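Winter parking and plowing: what changes in Onville this year

Jan 13, 2026

The town has changed its winter parking rules for the first time in 7 years, and the new version is already in force. A letter went out with the last water bill, but a good many households get that bill by email and never saw the insert. The main points are set out here again, with the dates and phone hours left to the notice on the town website.

The biggest change is that overnight parking is now banned on one side of the street only. Until last winter, both sides had to be clear whenever a snow emergency was called, and people on the older streets near Urkley Park had nowhere to put a second car. Under the new rule, cars stay on the side with even house numbers on the first night and move to the odd side on the second. The plow clears the open side each time. If an emergency runs to a third night, the pattern starts over.

Tickets are $35, the same as before. Towing is now allowed only after a ticket has been on the car for 2 hours, except on the hill section of Perrin Street, where the plow needs the full width and cars can be towed right away. Towed cars go to the lot behind the transfer station. Bring your registration and a photo ID to pick one up. The lot takes cards but charges a small fee for them, and it closes for lunch.

Business owners on the Kanholm Road side of town asked for a different schedule, and they got part of what they wanted. Plowing there now begins before the first shift rather than after it, so trucks and staff can get in. The warehouses and small plants along the road have agreed to keep their own entrances clear and to pile snow on their own land, away from the hydrants.

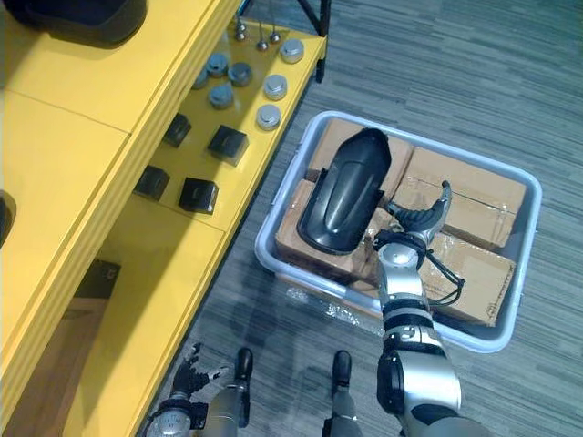 Sidewalks

Property owners still have to clear the sidewalk in front of their lot within a day of the snow stopping. The path has to be wide enough for a wheelchair or a stroller, and that includes the curb ramp if you live on a corner. Corner lots were the main source of complaints last year. The plow often fills the ramp back in after it has been cleared, and the town has said it will not fine anyone for that as long as the rest of the walk has been done.

Please don't push snow into the street. It freezes into ridges, and the plow driver has to make another pass to get rid of them. Snow from driveways should go on the lawn, on the right-hand side as you face the street — the plow comes from the left and will drag a pile on that side back across your driveway.

The town has set aside sand for residents again this year. It is in the open shed next to the public works garage, and each household may take two buckets at a time. Bring your own buckets and shovel. The pile is plain sand with a little salt mixed in to keep it from freezing. It is fine for steps and walks but should be kept off new concrete.

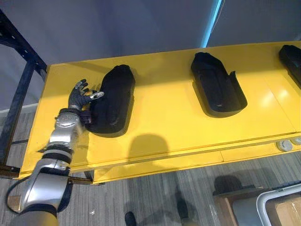
Snow emergencies are announced by text, on the town website and on the sign outside the library. So far 877 households have signed up for the text alerts, out of roughly 2,000 in town. You can sign up at the clerk's counter or on the website, and you can list more than one phone for the same address. The alert gives the start time and the side of the street to be cleared, and a second message goes out when the emergency is lifted. Renters can sign up too.

Jacqueline Maillard of the public works office is taking calls about the new rules. She asks that people report a missed street only after the second message has gone out, as crews often do the dead ends last. Damage to a mailbox should be reported within a week. The town will replace a box that was hit by the plow itself, with a standard metal one on a wooden post, but it does not pay for boxes knocked over by the weight of thrown snow.

Fire hydrants are marked with orange flags. If there is one in front of your house, digging it out is a great help to the fire department, and it needs clear ground on all sides. Leave the flag in place. The crews collect them in spring.

The rules run until the end of the season and will be looked at again in September, when residents can comment at the regular town meeting. Written comments can be dropped off at the clerk's counter any time before then.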